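Vávra Reviews wants 23 people to test online casinos with our money. We don't believe "instant payout" banners, and we'd like testers who don't either.

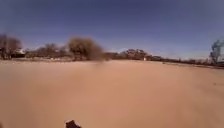
Testers open an account, claim the welcome bonus, read every wagering term and try to withdraw. Most bonuses we've checked are worth less than the headline says. The lobby may promise the world, but the small print is often as bare as that stretch of sand under the blue sky, and we want it written down. You get $80 per finished report, plus a deposit of up to $30. No affiliate links, no "lucky streak" stories.

You must be 33 or older (our insurer's idea) and live where online play is legal. Anyone who has ever self-excluded, please don't apply.
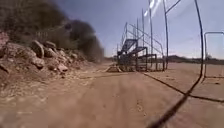 *Dirt track and rocky bank, outside Nandness*

Write to Paula Coman at the Drikinthorpe office and name one casino claim you doubt. Testing runs through July.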